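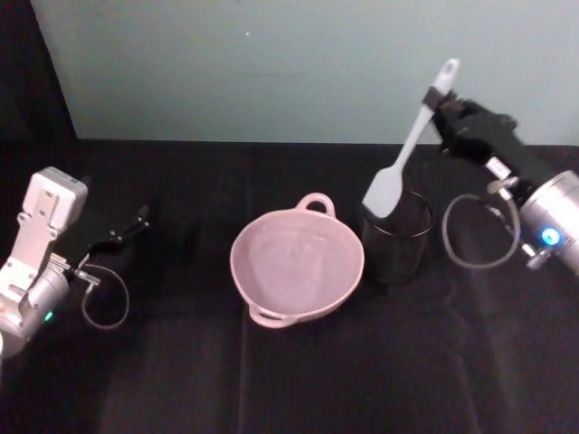 Issue 114

Makers / Skin and Body / Interviews

Sándor Bárány makes hand balm and has very little interest in making anything else. His company, Pap, is based in Fallum and sells a single formula under the name Grevel, in two sizes, with and without scent. He started it after nine years of cooking in restaurants, where he washed his hands all day and had cracked knuckles every winter.

"I tried whatever the pharmacy had," he says. "Some of it was good. Most of it I couldn't use at work, either for the smell or for how slippery it left my fingers. You can't hold a knife like that."

The first version was beeswax, sunflower oil and lanolin. It was too hard in January and too soft in June. He changed the wax four times before he settled on a mix of beeswax and candelilla, and later dropped the lanolin after a cousin reacted to it. Shea butter went in instead, which brought a new problem.

"Grain," he says. "You open the tin after a month and it feels like sand. People think it has gone bad. It hasn't, but you can't put a note in every tin saying so."

Shea turns grainy when it cools slowly, and Bárány now brings each batch down fast and stirs it until it begins to cloud. He pours soon after that. If he waits too long the tops come out lumpy, and those tins are melted down and poured again.

A normal batch is 500 tins. He went up to 800 once, for a store order from Flurkton, and says he won't repeat it. The last third of the batch had thickened by the time he reached it.

"I lost two days fixing it. The store was fine about the delay. I was the one who was annoyed."

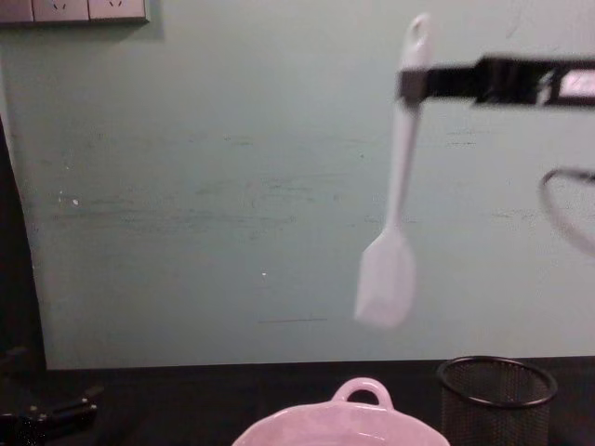 Wall outlets.

Asked about ingredients, he is brief. He doesn't use the word "natural" on the label and doesn't plan to. The balm has no water in it, so it needs no preservative against mold, but it does contain vitamin E to slow down the oil going stale. He prints a use-by date of one year and thinks most customers finish a tin in a winter.

"Wax and oil sit on top of the skin and slow down water loss," he says. "That's the whole job. I get letters asking if it will take away age spots. I write back and say no."

He is just as direct about how to use it. Put it on after washing, while the hands are still a little damp. Use less than you think, a bit the size of a pea for both hands. At night you can use more and wear cotton gloves if you can stand them. Anyone with open cracks that don't close in a week or two should see a doctor, he says, and anyone with a known allergy to bee products should leave it alone.

The scented version came later and still gives him doubts. It has a small amount of lavender oil, and it sells better than the plain one in stores, where people open the tester and sniff. Online the plain one is ahead. "In a store you can't smell 'no smell,'" he says. "So they pick up the other one." 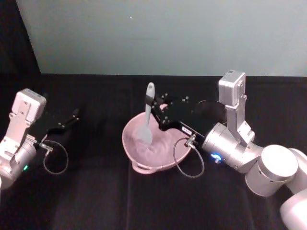

The tins have been the other long-running headache. The first supplier's lids popped off in the mail, and the second sent a screw-top that picked up wax in the thread and stuck fast. Customers with sore hands were writing in to say they couldn't open their hand balm. The present tin has a shallow slip lid with a rolled edge, and he pays more for it than for the wax that goes inside.

He has been asked for a lip version many times and has made trial sticks, which he gives away. A stick has to be harder than a balm in a tin, and the harder recipe drags on the lips. He says he might get it right next year. A face cream is out of the question, as it would mean water, preservatives and testing he would have to send out.

Pap's balm is now carried by over 70 stores, most of them small pharmacies and hardware stores. The hardware stores were his own idea. "Painters, masons, people who do drywall," he says. "They have worse hands than I ever did. They don't go looking in the beauty aisle."

Prices went up this spring and he expects to hold them through next winter. Refills are being looked at, but he has no date for them.

Comments (3)

marlene_k
I use the plain one for gardening and it does help. The old screw lid was awful, I had to use pliers.

Dot
Is it okay for kids? My son's hands get red from the school soap.

tilesetter
Bought mine next to the caulk. Grout dries my hands out terribly and the small tin fits in my shirt pocket. Please do the refills.

We use cookies to remember your settings and count visits. Accept / Manage choices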